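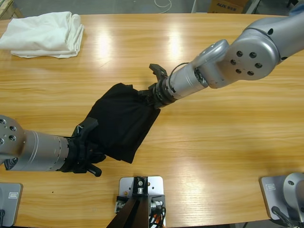

Black cloth on the honey-colored table, Saturday.

Diary > Garage days > Asstead

Nov 18, 2023
Posted by the Eltby Wagon Diary

Up before it got light, which never happens on a weekend, and straight out to the garage in my slippers to look at the wagon again as if it might have fixed itself overnight. It hadn't! The passenger window is still stuck two inches down with a trash bag taped over it, and the alternator still whines like a kettle whenever I put the heater on. So today was going to be parts day.

I'd called the yard over in Asstead on Thursday and the guy said yes, they had three wagons the same year as mine out back, come whenever. I put on my worst jeans, packed the socket set and a thermos (tea, too strong, I drank it anyway) and drove the 61 miles with the trash bag flapping in my ear the whole way. I tried the radio. You can't hear the radio over a trash bag.

The yard is bigger than I remembered from March. They've moved all the trucks up front and the station wagons are now way down by the fence, in the mud, of course. The first one had been stripped to pretty much a shell, no dash, no seats, somebody had even taken the cup holder. The second one had a tree limb through the roof but the doors were perfect, and oh, I was so happy to see that window regulator. Two of the bolts came out easy and the last one fought me until my knuckles were bleeding. I said some words. A man pulling a radiator from the next car over handed me a can of penetrating oil without looking up and I could have hugged him.

Got the regulator, the little clips (the clips are what always break, so I took the ones from the back doors too), and a sun visor I didn't need but mine sags. Then I went for the alternator on the third wagon and it was already gone. Just a bracket and a belt hanging there. I stood in the mud feeling sorry for myself for a bit.

At the counter they called their other place in Clalasau, and they've got one, used, tested, and they'll hold it for me until Tuesday. The new one I'd looked up was 751 dollars before shipping, so I'm fine with used, thanks very much! I asked if it came with any kind of guarantee and got a shrug and then a "sure, bring it back if it's junk," and I made her write that on the receipt.

Stopped at Zepeda on the way home for a bacon sandwich and ate it in the car with the visor on the seat next to me like a passenger. Rain started right as I pulled out. The trash bag held up until the last couple of miles and then I had a wet sleeve.

Got the door panel off before supper, old regulator out, new one in, and the window goes UP. It goes down too, a little slow, and it makes a click near the top that I'm choosing not to hear tonight. One clip left over and I can't work out where it goes. Panel's back on anyway.

Hands smell like oil even after dish soap. I need to call Clalasau Monday and ask how late they're open, and find the receipt, which I think is still in my other jeans.

2 comments | 3 shares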